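Kavuditz Cups and Bowls: read me first

Hello, and thank you for downloading the set. Kavuditz began as a list on the side of my refrigerator, when I was trying to work out which of our cups had gone to my sister's and which were simply at the back of the cupboard, and it has grown a good deal since then.

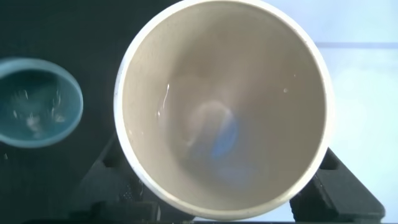 The set covers everyday drinking cups, mugs and small bowls from four home kitchens, all of them in regular use when they were written up. We did not want showpieces. We wanted the cup that gets reached for first in the morning and the bowl that holds olives one day and a whisked egg the next, because those are the things that get left out of catalogs and, sooner or later, thrown away without anyone having written a line about them.

What is in the folder

cups.csv has one row per cup or mug
bowls.csv has the same for bowls, up to the size you would use for cereal
notes.txt is the long one, with everything people told us that wouldn't fit in a column
photos/ holds the pictures, mostly looking down into the piece

There are 70 pieces in this release. Walid Darwish's kitchen supplied the most, and Krisztina Fodor's supplied the most notes, some of them running to a full page for a single saucer (the saucers are in notes.txt only, sorry, I never made a file for them).

The columns

piece_id: a short code, kitchen letter first
kind: cup, mug or bowl
rim_color and inside_color: plain color words. We argued over these for a whole evening. "Cream" and "white" are both allowed, and so is "teal," but please don't go looking for a difference between "taupe" and "gray-brown," as it only depends on whether Imke or I did the typing
wear: specks, scratches, stains, chips, or none
holds_ml: measured with water to just under the rim
used_for: in the owner's own words

Blank means we didn't ask. A dash means we asked and the owner didn't know.

How it was gathered

Imke Steinbach and I went around in September with a kitchen scale and a notebook, and we were fed at every stop, which slowed things down very pleasantly. Pieces were taken as they came off the shelf or the drying rack. The colors were written down in whatever light the kitchen had, so a beige inside may well be a cream one at noon. Tamer Harb later typed up the notes and fixed my spelling.

Known problems

The volumes for 12 of the bowls were done with a measuring jug that we later found reads a little high. They are marked "jug" in the last column.
Wear is patchy. A small white speck on an inside wall might be a chip in the glaze, a bit of dried milk or just the light, and if we couldn't settle it by rubbing with a thumb we wrote "speck" and moved on.
Two mugs in Walid's kitchen share a code. I'll sort that out in the next release.

Using it

Use it however you like, in class, in print or for settling family arguments. A mention of Kavuditz would be kind. If you have a cupboard of your own to add, write to me first and I'll send the blank sheet, along with far too much advice about measuring jugs.

Marwan Bitar
22/11/2023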